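Folding talk, Pirnenwood library, October 4, 2019
Speaker notes (Poonam Dwivedi)

Say hi, thank Ikechukwu Tijani for the room and the coffee. Ask who did laundry this week. Ask who folded it. Wait for the laugh, it usually comes.

I started with the Katton Street clothing swap, back when it was me and a folding table in a church hallway. In July we put out 546 pieces in one weekend, and every one of those had to be folded by somebody, and a lot of that was me, with the radio on! So I have opinions.

First opinion: sort before you fold. Shirts with shirts, pants with pants. I know it feels slow. Do it anyway.

Second: kids' clothes don't need a method. Half and half again, in the drawer, done. (If Osagie people are here, they'll want to argue about onesies. Let them, but keep it to a minute.)

Third, and this is the big one, T-shirts. Get the whole shirt flat before you make a single fold. Most people grab it by the shoulders, flop it in half in the air and wonder why it looks like a dinner napkin. Lay it down, smooth the sleeves out, then bring the long side in. 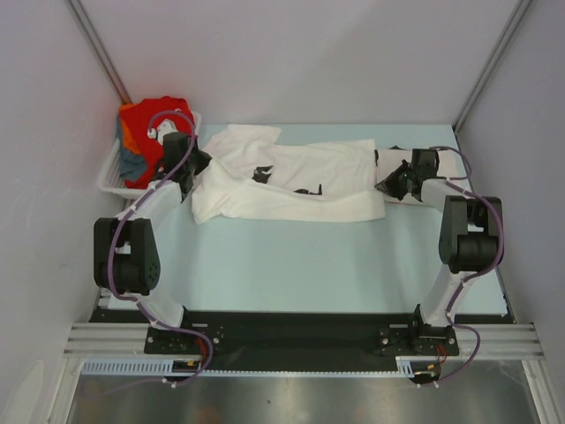

The long fold is where I lose people, so go slow. You want that strip to run the same width from shoulder to hem, and if one end is still bunched up the whole strip goes crooked on you. Stop, go back, pull the bunched end flat, start the strip again. Big white tees are the worst for this, the thin cotton kind anyway. Do it once with the demo shirt, then have two people come up and try it. Pick somebody from the back row.

Basket question always comes up: do I dump it all out or pull from the top? I pull from the top. My sister dumps. We've been fighting over it since high school.

Mention the Gernine sale, sign-up sheet by the door, they need folders for over 200 bags. Then questions. Bring the shirt home this time, Poonam.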